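Das Körbchen

Das Haus in Undach sollte bis zum Abend leer sein. Die Schwester war schon am Vortag gekommen und hatte im Keller angefangen, der Bruder kam erst mit dem ersten Bus aus Ninitz. Er brachte eine Rolle Müllsäcke mit und eine Tüte Brötchen. Sie aßen im Stehen, dann gingen sie hinauf in das Zimmer, in dem die Mutter früher für die Leute genäht hatte.

Die Liste lag auf dem Fensterbrett. Die Mutter hatte sie im Oktober geschrieben, als sie noch jeden Gegenstand selbst in die Hand nehmen konnte. Hinter den meisten Sachen stand ein Preis, hinter manchen ein Name und hinter wenigen gar nichts. Die Nähmaschine, eine Drokel aus der letzten Reihe vor der Umstellung, war mit 235 angesetzt. Der Schrank mit 755, was zu viel war. Ganz unten hatte die Mutter alles zusammengezählt und eine Summe von 1.109 herausbekommen. Die Schwester rechnete nach und kam auf etwas anderes, sagte aber nichts.

Ohne Preis stand da: Korb, weiß, mit Henkel. Und in der Zeile darunter: das Rosane.
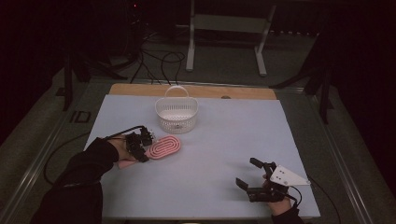

Der Korb war immer für die Kleinteile gewesen. Knöpfe, Haken, Gummiband, ein Stück Kreide, das sich nie ganz aufbrauchte. Wer als Kind krank war, durfte ihn ans Bett haben und sortieren. Er war aus weißem Kunststoff, an den Seiten durchbrochen wie ein Gitter, und der Henkel war so dünn, dass der Bruder ihn jedes Mal für zerbrechlich hielt. Er war in all den Jahren nicht gebrochen. Das Rosane war ein ovales Stück Silikon mit Rillen, eine in der anderen, wie eine Laufbahn in einem Stadion. Die Mutter hatte heiße Sachen daraufgestellt, aber auch die Brille, und einmal, als ein Glas nicht aufging, hatte sie es um den Deckel gelegt und gedreht.

»Nimmst du den Korb?«, fragte die Schwester.

»Ich habe keinen Platz für einen Korb.«

»Er ist klein.«

Der Bruder legte das Rosane daneben auf den Tisch und fing mit dem Schrank an. Im oberen Fach lagen Stoffreste, nach Farben gelegt, mit Zetteln dazwischen. Auf den Zetteln standen Maße und hinter den Maßen Vornamen von Frauen, die seit langem nicht mehr in Undach wohnten. Er steckte die Stoffe in einen Sack und die Zettel in die Jackentasche. Warum er das tat, wusste er nicht. Die Schwester sah es und packte weiter.

Gegen elf rief die Firma an. Der Wagen von Yin werde früher kommen als vereinbart, man habe einen anderen Auftrag verschoben. Die Schwester sagte, das sei in Ordnung, obwohl es nicht in Ordnung war. Danach arbeiteten sie schneller und redeten weniger. Die Bücher kamen in die flachen Kartons, das Geschirr in die hohen. Ein Karton riss am Boden auf, und sie mussten alles noch einmal herausnehmen.

Beim Geschirr stritten sie sich kurz. Es ging um eine Kanne, die keiner von beiden haben wollte und die doch nicht weggeworfen werden durfte. Am Ende stellten sie sie vor die Tür der Nachbarin. Die Nachbarin machte auf, bevor sie wieder auf der Treppe waren, und bedankte sich, als hätte sie darauf gewartet.

Als sie zurückkamen, lag noch alles so auf dem Tisch, wie sie es hingelegt hatten. Der Bruder hob das Rosane auf und bog es zwischen den Fingern. Es gab nach und ging wieder in seine Form.

»Das nehme ich«, sagte er.

»Dann nimm auch den Korb. Sie stehen untereinander.«

Er sah auf der Liste nach. Sie standen wirklich untereinander, und die Mutter hatte am Rand einen kleinen Bogen gezogen, der beide Zeilen verband. Er hatte ihn vorher für einen Fleck gehalten.

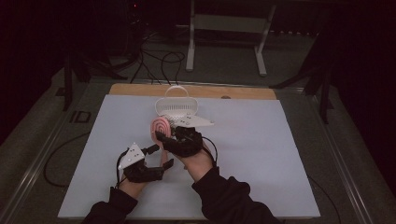

»Was hast du denn früher daraus sortiert, wenn du krank warst?«, fragte die Schwester.

»Knöpfe. Erst nach der Farbe, dann nach den Löchern. Die mit zwei Löchern mochte ich lieber.«

Sie suchte in der Schublade der Nähmaschine und fand eine Dose. Es waren fast nur Knöpfe mit vier Löchern darin. Sie schüttete sie trotzdem in eine Papiertüte und gab sie ihm.

Der Wagen kam kurz nach eins. Zwei Männer trugen den Schrank hinunter und stießen einmal gegen das Geländer. Für die Nähmaschine brauchten sie eine Decke, und die Schwester holte eine aus einem der Säcke. Auf dem Lieferschein stand als Gewicht 342 Kilo für alles. Der Bruder unterschrieb.

Im Bus nach Ninitz saß er hinten am Fenster. Den Korb hatte er auf den Knien, das Rosane darin und darauf die Tüte mit den Knöpfen. In der Jackentasche fand er die Zettel. Er las den ersten — Bund, Länge, ein Vorname — und legte ihn zu den Knöpfen. Kurz vor der Brücke nahm er den zweiten.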